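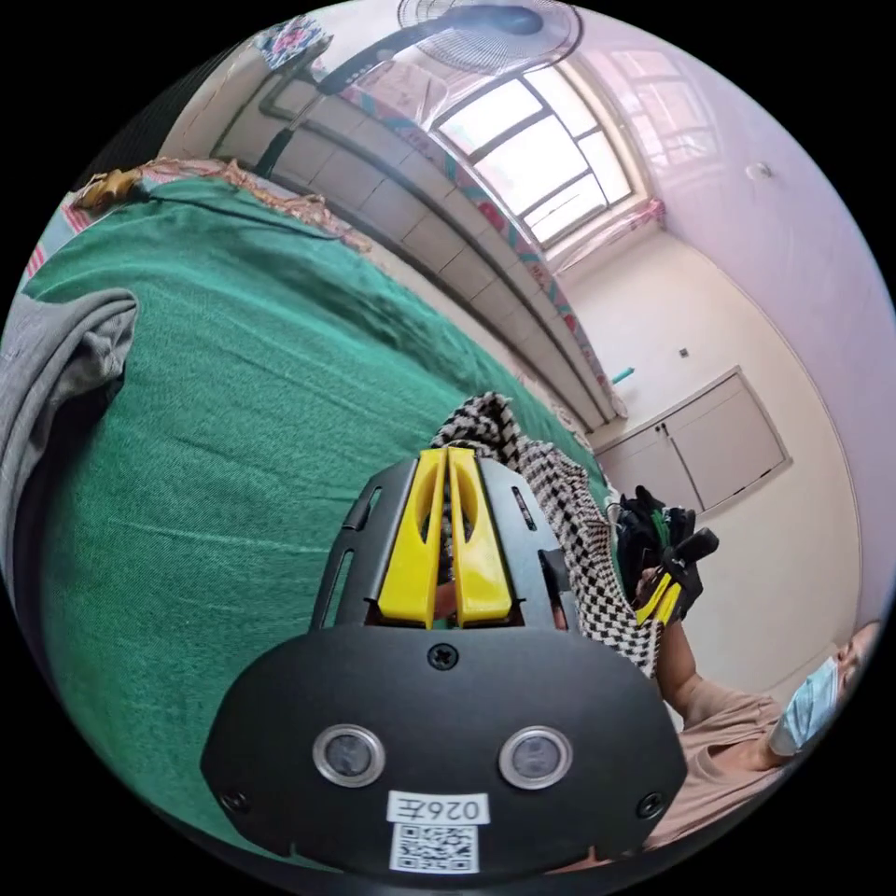

Saturday, September 28, 2019

Up at 6. Put the Memard on the charger and left it alone until the firmware page refreshed. The update is 1,367 MB, larger than the last two together. Release notes list a modem revision, a security patch and "stability improvements," with no detail on the third item.

Downloaded over Wi-Fi, installed, rebooted twice. The second reboot was mine. The network menu now shows a 5G toggle, grayed out. I assume it stays that way until Vörös switches on provisioning for this model. Their coverage page still says November for this side of the river. It said the same thing when I checked on my lunch break Tuesday.

Signal log, LTE only, same three spots as before:

Kitchen window: two bars, calls fine, upload slow.
Stairwell: one bar, dropped once during a call.
Parking lot: full bars, no drops.

The stairwell used to be worse. One dropped call is too small a sample to credit the modem revision, so I will repeat it on a workday when the tower is loaded.

Etelka Fodor called before lunch from the parking lot of the Vörös store. She wanted to know whether to take the Gerell on the installment plan or wait for the Medum. Told her the Gerell has no band support for the new network and the plan locks her in for two years. She said the salesman told her it was "5G ready." I asked her to have him find that on the box. She called back to say the box reads "4G LTE" and that she is keeping her old phone for now.

Battery after the update: full at 8, down to half by midafternoon with the screen mostly off. Worse than last week. The settings page blames "system," as it usually does. Possibly background indexing after the install. Cleared the cache partition and turned off Wi-Fi scanning. Will not reset the phone unless it looks the same on Monday, as the last reset cost me the authenticator app and most of an evening with support.

Ordered a second USB-C cable. The current one charges at the fast rate only if the plug is seated with the logo side down, which should make no difference on that connector and does. Tried it on the old phone with the same result, so the fault is in the cable.

Sent the drop report to Vörös through the app. It returned a ticket number and then logged me out. Wrote the number on the calendar.

To do: stairwell test, export contacts before the next update, ask Etelka for the plan brochure.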